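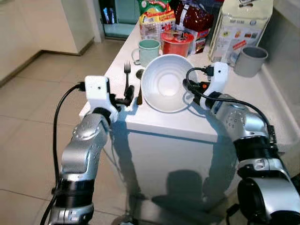 This page was last changed in January (Iestyn Bellis, Clulholm)

5. Comparing two grippers on the kitchen counter

This section explains how to compare two grippers on the two-arm set-up with the Urkero controller. Please finish the mounting and the cable check in section 4 before you begin. The steps are the same for the Zasura gripper and for the Lu gripper.

5.1 Preparing the objects

1. Choose one thin object and one wide object. We use a metal fork and a white bowl. A mug can be added later, with the handle facing left.

2. Put the bowl between the two arms, a short way behind the front edge of the counter. The packages stay in a line at the back.

3. Open the page "Grip test" in the Urkero software and write the name of the gripper in the first field. If this field is empty, the log is saved without a name and it is difficult to find it again.

Note: Do not change the objects between the first gripper and the second gripper. Also a bowl of the same shape but other weight will give you results which cannot be compared.

5.2 Fork test (left arm)

4. Set the closing force to level 3. Set the waiting time to 3000 milliseconds.

5. Move the left arm by hand control until the fingers are on both sides of the fork handle. The tines must point up.

6. Press "Close" and wait until the time is over. Then raise the fork slowly and keep it over the counter.

7. Write down if the fork turned in the fingers. A small turn is normal with new finger pads. Write it down anyway.

8. Repeat until you have seven results for this gripper.

Caution: Keep your hands away from the fingers during the waiting time. The controller can close the gripper a second time if it reads a weak grip.

5.3 Bowl test (right arm first, then left)

9. Bring the right arm to the right rim of the bowl. One finger goes inside the rim and one finger stays outside.

10. Lower the closing force by one level. Plastic rims bend easily, and at a higher level the bowl can jump out of the fingers.

11. Close, raise the bowl a little, and put it down again at the same place.

12. Do the same at the left rim with the left arm. Move the right arm away before you start.
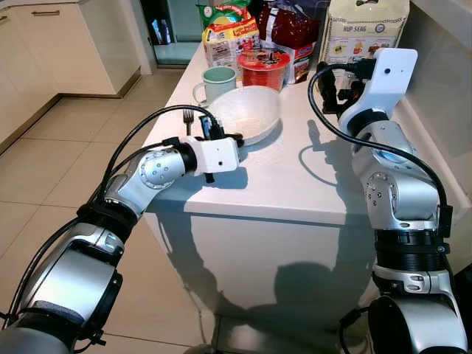 Can I use a different closing force for each gripper?

Use the same level for both in the first round. After this you may look for the best level for each gripper, but save these results in a separate log.

5.4 Cables

The cable from the gripper housing needs a free loop. Before each series, turn the wrist joint to both end positions and look at the loop. It must not touch the objects and must not become tight. If it becomes tight, stop the arm, loosen the clamp and give the cable more length.

Caution: Never pull the cable out while the controller is on.

5.5 Saving the log

13. Press "Stop" and wait for the home position.

14. Press "Save log". The file contains the force, the finger position and the time of each closing.

15. Change the gripper as described in section 4 and start again from step 3.

If the finger position is not zero after the change, run the calibration one more time. Questions about the log format can be sent to Hywel Jenkins.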